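Bread Basics, Session 4: Enriched Doughs
Notes to take home

Hello again, and well done for surviving shaping week. I've typed these up from my own scribbles, so they follow the order we did things in, more or less, with a few bits added that I forgot to say out loud. If you missed the class, read the whole thing before you weigh anything out. If you were there, skip to the timings, that's where most of the questions were.

What makes a dough "enriched"

Flour, water, salt and yeast will get you a lean dough, the sort we've been making up to now. Once you put in butter, eggs, milk or sugar in any real amount, it's enriched, and it starts behaving differently. Fat coats the flour and gets in the way of gluten forming. Sugar holds on to water, so the yeast has less to work with and slows right down. Eggs help with structure and colour, and the whites can dry a crumb out if you get carried away with them.

So an enriched dough is softer, stickier, slower to rise and quicker to brown. Almost every problem people brought me this term comes back to one of those four, and the commonest by a mile is impatience with the third!

The class dough

This makes one large loaf or 11 buns.

500 g strong white flour
10 g fine salt
60 g caster sugar
7 g instant yeast (one sachet)
183 g whole milk, lukewarm
3 medium eggs, beaten
100 g unsalted butter, soft but not melted, cut into small pieces

Yes, 183 g is a silly number. I used to write 180, then Toon Desmet weighed what I was really pouring in and it was 183 three times running, so I've given up pretending. A gram or two either way won't matter. Please do weigh your milk, though. Jugs are hopeless for this.

Method

1. Put the flour in a big bowl, salt on one side, sugar and yeast on the other. Stir it all together.

2. Add the milk and eggs and mix with a stiff spatula until there's no dry flour left. It'll look rough and a bit ugly. Cover it and leave it for 20 minutes. I know I go on about this rest, but it does half the kneading for you.

3. Knead for 8 minutes by hand or 5 in a mixer on low. You want it to feel stretchy before any butter goes near it.

4. Now the butter, a piece at a time. It will fall apart. It will smear all over the worktop and you'll think you've ruined it (Selim Sarıgül very nearly put his in the bin). Keep going and it comes back together, smooth and shiny, usually after 10 minutes or so.

5. Bowl, cover, somewhere not too cold, until it's puffed up by half as much again. Don't wait for it to double like a lean dough.

6. Press the air out gently, cover again, and into the fridge overnight. You can shape it straight away if you must, but cold dough is so much easier to handle and it tastes better too.

7. Next morning, shape it cold, put it in a buttered tin or on a lined tray, and prove until it wobbles when you nudge the tin. Egg wash. Bake.
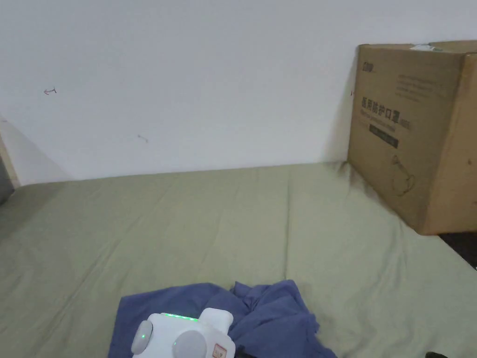 Timings

From a cold start the second prove takes me 2 to 3 hours in my kitchen in September and a good bit longer in winter. Go by the wobble. If you press a floured finger in and the dent fills slowly and not quite all the way, it's ready for the oven.

Loaf: 180°C (160°C fan) for 35 minutes. Look at it after 20, and if the top is already dark lay a piece of foil over it loosely.

Buns: same temperature, 18 to 20 minutes.

If you have a probe thermometer, you're after 90°C or a touch over in the middle. Mi-kyung Cha asked whether tapping the bottom works, and with lean bread I'd say yes, but a soft loaf like this never sounds properly hollow, so you'd end up overbaking it.

Things that came up in class

Can I use the dairy-free block butter? Kyu-ri Min did and her buns were lovely, just slightly paler. Use unsweetened oat or soya milk to go with it. The eggs are harder to swap, so we'll leave that for another session.

My dough tore when I stretched it. Either it needed more kneading before the butter, or the butter was too warm and went oily. If it looks greasy, put the whole bowl in the fridge for 15 minutes and carry on.

Can I freeze it? Freeze the baked buns, on the day, once they're completely cool. I've tried freezing the shaped dough and the rise is never as good afterwards.

For next time

Make the dough once at home. Saturday evening for the mixing and Sunday morning for the baking works nicely. Weigh your tin of dough before and after baking if you're curious (mine went in at 920 g this week, without the tin, with the leftovers made into a little bun for me), and jot down how long each prove took and how warm your kitchen was.

Next session is filled doughs, so bring a rolling pin, a ruler and a box to carry things home in. Eun-seong Jeon has offered to bring her cinnamon filling – there will be enough for everyone, but please tell me beforehand if you can't have nuts.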